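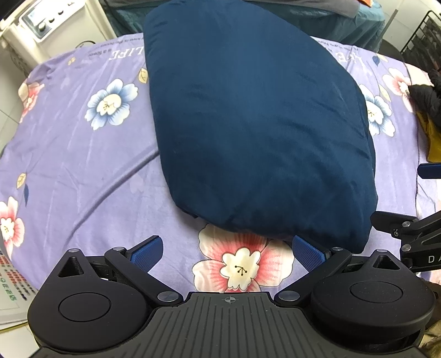

Filed under: Software / Demonstration Tools / Cloth & Bedding

Kastach 

I wrote the first version of Kastach because I was sick of scrubbing through video. If you teach robots with hand-held grippers, you know the drill: you record somebody moving a pillow or straightening a sheet, and then a person has to sit down and mark where the useful part starts, where each grasp closes, where it opens again, and which bits are just someone walking back to the other side of the bed. I did that by hand for a whole October and I never want to do it again!

So Kastach does the marking. You give it the video from the gripper, it follows the two fingers, and it gives you back a timeline with every open, close and hold on it. You drag the edges if you disagree (you will, now and then), hit save, and the clip goes out in whatever format your training code wants.

Soft stuff is what I built it for, and it's still what it's best at. A box is easy, the fingers stop when they meet the box. With a pillow the fingers can be touching the corner for ages before anything you'd call a grasp happens, and the corner squashes and slides the whole time. Kastach keeps "touching" and "holding" as separate labels, and you can set how picky it is about the difference. I run it fairly picky on pillows and a lot looser on thin sheets.

Two grippers at once works too. Load both recordings, and it lines them up by matching what each one sees of the other, plus the timestamps if you've got them. Chantal Arsenault did most of that part and it's lovely. My version needed you to clap the fingers together at the start of every take, and people forgot, me included.
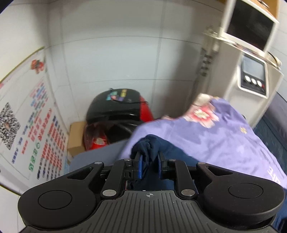 Bunched cloth gave us the most trouble for a long time. Once a dark fabric is pinched into a wad, the tracker has very little to go on, and the old release would happily decide the fingers were empty. The current one looks at how far the pads are from fully closed and at whether the cloth moves along with them. We tested that on 733 clips that Annick Desjardins had labeled herself, and the grasp labels disagreed with hers on 59. A good chunk of those were navy fabric on navy fabric, so if your bedding is all one dark color, plan on checking the timeline yourself.

What else you get:

Batch mode. Point it at a folder and go have lunch. I've left it chewing on more than 1,000 clips overnight on my own desktop and it was done by breakfast.

Review queue. Clips the tracker isn't sure about go to the top, with the doubtful moment already cued up. Arrow keys to step, space to accept.

Bar remover. Cuts the dead time at either end of a take and between grasps. Why is it called that? Dale Melnyk named the branch and the name stuck. I've stopped fighting it.

Wallosus export. One click if you use Wallosus for training. Everyone else gets plain files with a readable header, and the docs have a short script for loading them.

Things it won't do: it doesn't train a policy, it doesn't plan motions, and it can't rescue a recording where the fingers are out of view. It also needs a lens profile for a wide camera. We ship a few, and making your own takes one printed board and a bit of patience (the walkthrough is in the docs under Lenses).

Kastach runs on Linux and Windows. A graphics card helps a lot with batch mode, but the review screen is fine on a plain laptop. The free version handles 200 clips per project with nothing switched off, so please try it on your messiest takes before you pay us anything. Licenses are per seat and come from Peltilham directly. Write to Laurier Girard for a quote or a classroom license, and send bug reports to me, with the clip attached if you're allowed to share it.

Dirk Wuyts, Peltilham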